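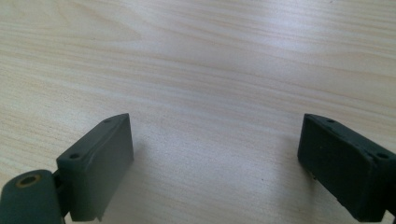 The two fingers of the Gratell hand gripper, open over a tabletop.

Reading time: 2 minutes
Print this article | E-mail this article

February 4, 2021

Gremine has spent years selling arms to small workshops. Its new product has no arm at all. The Gratell is a gripper you hold in your hand, with a camera looking down at the fingers, and it is meant for recording jobs that a robot will later be taught to do.

We had one on loan for 13 days. The fingers are dark grey-green with flat faces turned towards each other, and the pads have small screw holes along the top. Gremine sells spare pads in pairs, and swapping a set took us a few minutes with the driver in the box.

Using it is simple. You squeeze the handle, the fingers close, and the recording carries on until you press the button again. We picked up pegs, teaspoons and folded cloths. Pegs were easy. Cloths took practice, and thin card was beyond us on most tries — the pads need something to bite on.

A charge is rated for 90 minutes and ours came close to that. Copying files to a laptop was slow. The Moynihan software that comes with it sorts recordings by task and lets you trim the ends, but it will not open more than 100 at a time, so a long day has to be split up.

Pale, shiny worktops can throw back a lot of light. The manual suggests moving the lamp — we used a matt cloth instead.

The kit costs £113 a month to hire, with pads extra. For a workshop trying this kind of work for the first time, a month should be enough to decide.

Related items
Flineck cuts hire prices on bench arms
Choosing a lamp for camera work
Moynihan software: what the update changes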